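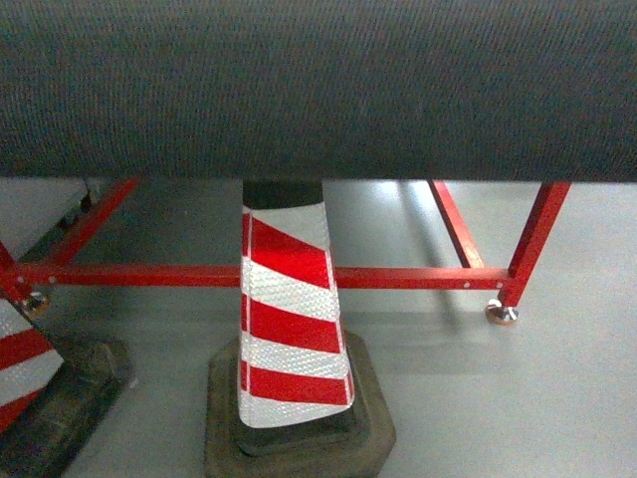 Figure 3. Delineator post with striped reflective sleeve in a dark rubber base, in front of a red-painted metal frame.

3.2 Storage of traffic posts

Posts at the Pridel depot were kept upright in their bases between jobs. The sleeve in Figure 3 is slightly curled along its bottom edge, and the surface of the base is worn and dusty. Curl of this kind was recorded as edge lift and measured at 4 points on each sleeve. Lift below 2 mm was ignored. Of the 300 posts surveyed at Pridel and Clornia, 100 were selected for a second inspection in January. Bases were brushed clean before weighing. Sleeves with a torn edge were entered separately and are left out of the averages in Section 4.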